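Prustholm Recipe Cards – README

Hi, and welcome to my very slow kitchen project! Prustholm is a pile of plain text files holding the recipe cards my aunt Delyth Craddock kept for most of her life. I typed them up so the family would stop asking me to read them over the phone (I still get calls).

What you get

There are 100 cards, one file each, plus an index sorted by main ingredient. The file name is the dish as Delyth wrote it, so if you want the onion pie, look under "Pie, the onion one". I thought about renaming them and then I couldn't do it.
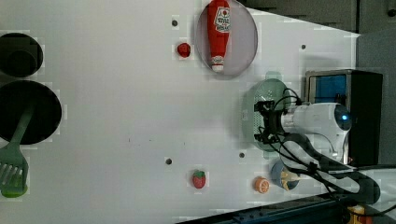

2 min read

Each file has a title, a list of ingredients, the steps, and a notes line. The notes line is my favorite bit – it's where she argued with herself about salt. Spelling is hers. Amounts are hers too, and when she wrote "a cup" she meant her blue teacup, which Victor Makokha has now measured for me with water and a lot of patience. His numbers are in the file called teacup.txt.

Things that are missing

11 cards have no oven setting at all. I left the line blank, so please don't fill it in with a guess! If you've cooked one and it came out well, send me what you used and I'll put it in the notes with your name. Two more have jam on them and I can only read the top half. 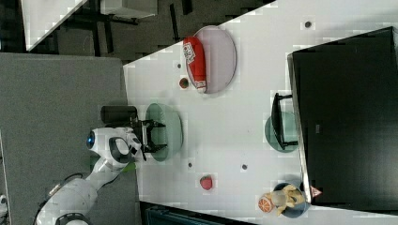 Reading time: 2 minutes

Changes

26 Mar 2018: fixed the index (soups were listed under bread, sorry), and added 16 cards that Clémence Ferrand found tucked inside an old atlas. Hers are mostly puddings, and there's a plum one I've made far too often.

The next batch should land in November, when I'm back at the house and can go through the last tin.

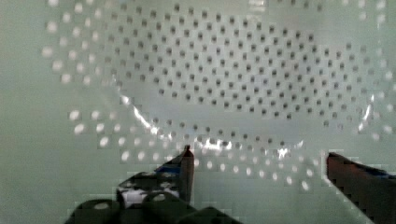
If you spot a typo, check the scans folder first, as it may well be Delyth's own. Otherwise just email me the file name and the line. Chepkoech Rweyemamu sent a whole page of fixes for the bread section and every one of them was right, so thank you, Chepkoech!

Use

Cook from them, print them, pass them on to your cousins. Please keep Delyth's name at the top of each card. And if you make the onion pie, use more butter than it says.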